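Sorting and Nesting a Mixed Set of Plastic Cups

Contents
1. What you need
2. Preparing the surface
3. Grouping by size
4. Nesting
5. Freeing cups that stick
6. Storage

This guide covers putting a mixed lot of small plastic cups back into usable stacks. It applies to toy stacking cups, picnic cups, and the tapered tumblers that collect in a cupboard when several sets have been merged. The procedure assumes that the original packaging is gone and that some cups are missing.

1. What you need

A table with a cloth or felt cover, a ruler marked in millimeters, a dry towel, and a bin for rejects. A shallow tray helps if the lot is large. Calipers are faster than a ruler but not required.

2. Preparing the surface

Clear enough of the table to stand every cup upright without the rims touching. Felt or a similar fabric is preferable to a bare tabletop. Light cups slide on a hard surface when a neighboring cup is lifted, and a tapered cup that tips over will roll in an arc and take others with it. Pull the fabric flat before starting. A wrinkle under the base is enough to make a narrow cup lean.

Wash and dry all cups first. Water trapped between two nested walls holds them together and leaves marks on the plastic. Turn each cup upside down on the towel and leave it until the inside corner at the base is dry to the touch.

3. Grouping by size

Stand the cups upright with the open end up. Do not sort by color at this stage. Color is a poor guide to size in a merged lot, because two makers will use the same yellow or blue for different diameters.

Measure the outside diameter at the rim and the outside diameter at the base. The difference between the two is the taper. Cups with a strong taper nest deeply. Cups that are close to straight-sided nest shallowly or not at all, even when the rim sizes suggest that they should.

Put the widest rim at one end of the table and work down to the narrowest. Leave a hand's width between neighbors so that each cup can be picked up from the side without disturbing the next.

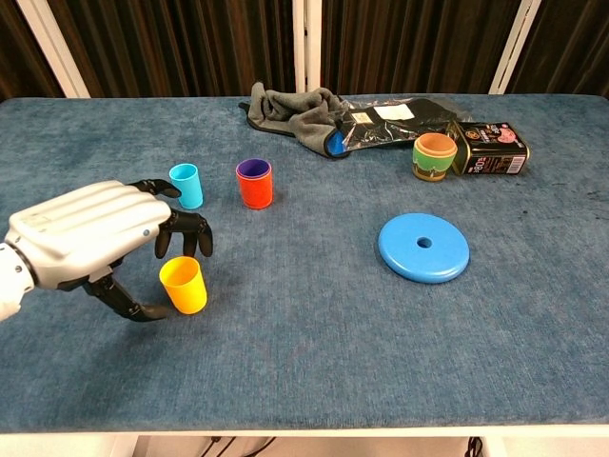 Cups that arrive already nested should be separated before they are measured. A cup of a different color showing inside the rim is the usual sign. Check the inside of the darker cups as well, where a second rim is easy to miss.

Treat decorated or banded cups the same way as plain ones. Molded bands near the base can add a millimeter or so to the outside diameter, so measure across the band and use the larger figure.

4. Nesting

Start with the widest cup and lower the next size into it by the rim. It should drop under its own weight and stop without being pushed. Rotate it a quarter turn. If it turns freely, the fit is correct.

If the inner cup stops with more than half its height exposed, the taper does not match. Remove it and try the next size down. If it disappears below the outer rim, a size is missing between the two. Leave the gap and continue the stack, or set both aside until the whole lot has been checked.

Never press a cup home with the palm. The air underneath is compressed and then leaks out, and the cup is held by suction once it cools or settles.

5. Freeing cups that stick

Hold the outer cup at the base and squeeze it gently across two opposite sides. Turn it and squeeze again at right angles. This breaks the seal on most thin-walled cups.

If that fails, stand the outer cup in warm tap water up to its middle and fill the inner cup with cold water. Wait two minutes, then twist. Do not use boiling water. Do not pry with a knife, which scores the rim and leaves a burr that will catch on every later attempt.

6. Storage

Keep stacks upright and no taller than the shelf opening less one cup height. Small stacks can go in a tin or box, provided that the lid closes without pressing on the top rim. Label the container with the rim diameter of the largest cup.

Cracked or oval cups go in the reject bin. An oval cup can be used alone but will jam any stack it is added to.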